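Section 4: Planning Your First Route in the Nerard Passage Planner

Now for the fun part! Your charter profile is set up, your boat is entered, and it's time to put a week of sailing on the chart. Most first routes take less time to build than a pot of coffee takes to brew, and you can change every stop later, so play around as much as you like.

Before you start

Have your charter agreement handy (you'll want the base marina, the check-in time and the return time). If you booked through Bjarnason, the agreement number is on the front page, top right. Chart pack 3141 must be installed. Packs older than 2872 will open, but they don't show mooring fields, and you really want those.

4.1 Set your base

1. Open the Routes tab and tap New Route.
2. Type the name of your base marina and pick it from the list. For the walkthrough we're using Onodgate, a lovely sheltered base with an easy exit.
3. Enter your check-in and return times from the agreement.
4. Tap Save Base. A blue anchor shows up on the chart.

Note: If you pick up and drop off at different marinas, turn on One-Way before you save. Turning it on later clears your stops.

4.2 Choose your pace

The planner asks how long you'd like to be under way each day. Go with Relaxed for your first trip. It keeps every leg under four hours at five knots and leaves the whole afternoon for swimming, snorkeling, a long lunch, whatever you came for! Steady allows up to six hours. Custom lets you set each day by itself, which is great when you have one big crossing and want lazy days on both sides of it.

5. Tap Pace and choose a setting.
6. Enter your boat's cruising speed under engine. Use the charter company's number, and resist the urge to round up.
7. Tap Apply. 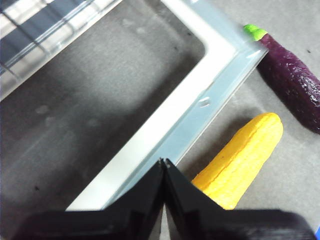
A corner of the tray, with its pale rim.

4.3 Add your stops

8. Press and hold on any bay or harbor. A card opens with depth, bottom type and shelter by wind direction.
9. Tap Add as Overnight or Add as Lunch Stop.
10. Keep going until you're back at base. Legs that fit your pace are green, and legs that run long are orange.
11. Drag any stop up or down the list to change the order. The distances update right away, and it's a great way to find a better loop than the one you had in mind.

From Onodgate, a favorite first night is Cisamura. It's a short hop, the bay is wide, and the sand bottom holds well in the usual afternoon breeze. Arrive by mid-afternoon in high season and you'll have a good choice of spots.

Caution: The shelter rating is based on typical conditions. It is not a forecast. Check a current marine forecast every morning and again before you commit to an overnight anchorage.

Caution: Depths on the card are at chart datum. Add your own safety margin for your boat's draft, and keep someone on the bow when you come in over shallow water.

4.4 Add a backup for every night

Please don't skip this one. A backup stop makes the whole week feel easier, and changing plans turns into part of the adventure!

12. Open an overnight stop and tap Backup.
13. Choose from the suggested list, or press and hold on the chart to pick your own.
14. Look at the shelter arrows and choose a backup that's open to a different wind direction than your main stop.

Note: Backups don't count toward your total distance. A route can hold up to 100 stops, backups included.

4.5 Save the route for offline use

Phone signal comes and goes between the islands, so do this while you're on good Wi-Fi.

15. Tap the menu in the corner of the route and choose Download.
16. Check that you have over 200 MB free on your device.
17. Leave the planner open until the cloud icon turns solid.
18. Put the device in airplane mode and open the route again. If the chart and all the stop cards load, you're set.

Caution: Carry paper charts and the pilot book supplied with the boat. A tablet can overheat in the cockpit or run flat at an awkward time.

To share the route with your crew, go to Section 5, Crew and Watches.

Section last revised 4/10/21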